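Forum: Laundry, Linens and Fabric Care
Thread: Red bled into white on cotton dish towels – worth saving?

mapleporch
I bought a set of red and white cotton towels in August and washed them with everything else on warm. The white parts of three of them are now pink. The other towels in the set look fine, and I can't figure out why, because they all went through the same load. They did go through the dryer afterward on medium heat. The label says Nelus, 100% cotton, machine wash cold, tumble dry low. So I know part of this is on me.

Is there any point in trying to get the pink out, or do they go in the rag bin? They weren't expensive but I like them.

grovestreet_10
Not a lost cause. Dye that has moved from one part of the fabric to another is usually sitting loosely on the fiber. The dryer makes it harder, but I have pulled pink out of white pillowcases that had been dried twice.

Soak in a bucket or a deep sink with oxygen bleach powder and the hottest water the label allows. Leave it overnight. Check in the morning, and if the water is pink, dump it and start a new soak. Don't dry until you're happy with the color.

tubandwringer
Disagree on the oxygen bleach for this one. It's fine for solid white, but on a towel that is half red you are asking the red to give up more dye. I would use plain cool water and a lot of it, with a dye-suspending detergent. I use Bilyk Color Hold, but any of them will do. The point is to keep the loose dye in the water long enough to rinse it away.

The amount of water matters more than the product. One towel in a small sink is better than three in a big pot.

grovestreet_10
I've used oxygen bleach on red stripes plenty of times. The red fades slightly if you do it every week. Once won't hurt.

tubandwringer
It depends on the dye, and neither of us knows what dye it is. That's why I'd start with the gentler option.

mapleporch
OK, so cool water and the detergent first, then oxygen bleach if it doesn't work? I have time to start a soak tonight.

Also, what do people do to test whether the rest of the set is going to bleed? I would like to know before I wash them again.

pegboard
For the test, wet a corner of the red, lay it on a white paper towel, put something heavy on it and leave it for 10 minutes. If the paper is pink, it's still bleeding. Do the hem as well as the middle, since the stitching thread can be a different dye lot from the cloth.

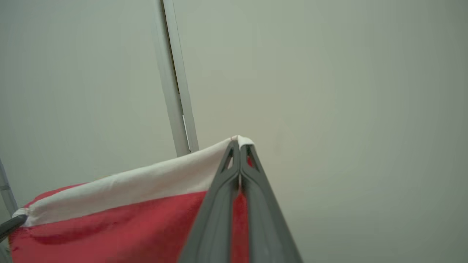
If the paper stays clean, I'd still do the next wash cold and separate. A paper test tells you about cold water sitting still. A machine is moving the fabric around for most of an hour and that is a harder test.

hillcountrylinen
The test is good advice. The salt and vinegar trick that somebody is going to bring up is not. I worked at a laundry for a long time and we never set dye with vinegar. It does nothing for the kind of dye used on most cotton sold now. All you get is towels that smell like salad until the next wash.

dottieruns
I was about to post the vinegar thing. My mother did it with every new red item and nothing ever ran.

hillcountrylinen
She probably also washed them by themselves the first time. That part works.

dottieruns
She did, now that you mention it. I'm still going to do it. It's half a cup of vinegar.

pegboard
Vinegar as a rinse is harmless once in a while. Just never in the same tub as chlorine bleach. Putting that here for anybody reading later.

fourthfloorwalkup
What about color catcher sheets? I use the Hinder ones in our building's shared machines, because I don't trust what was in there before me. They come out gray or pink fairly often.

tubandwringer
They pick up dye that's floating in the wash. They don't pull it out of fabric it has already settled into. Good to have in there for the first few washes of anything red, but I wouldn't count on one sheet to protect a full load with white shirts in it.

mapleporch
Update after the first soak. I did the cool water and detergent overnight, one towel at a time in the sink for the first one and then got impatient and did the other two together. The single one is close to white. The other two are better but still pink along the hem – you can see it in daylight and not really under the kitchen light.

pegboard
Repeat the soak on those two, separately this time. Keep them under the water. Anything floating above the surface dries at the edge and you get a line.

mapleporch
Second soak done. One is fine now. The last one still has a pink hem so I gave it the oxygen bleach, four hours, lukewarm. The hem is nearly clear and the red did go down a shade next to the others. So I guess you were both right.

grovestreet_10
I'll take it.

tubandwringer
A shade lighter on a dish towel is nothing. On a tablecloth I'd have been annoyed.

fourthfloorwalkup
Did you do the paper test on the others?

mapleporch
Yes. All clean except one, which left a faint mark from the stitching. That one is getting washed alone with a catcher sheet. Everything is line dried for now.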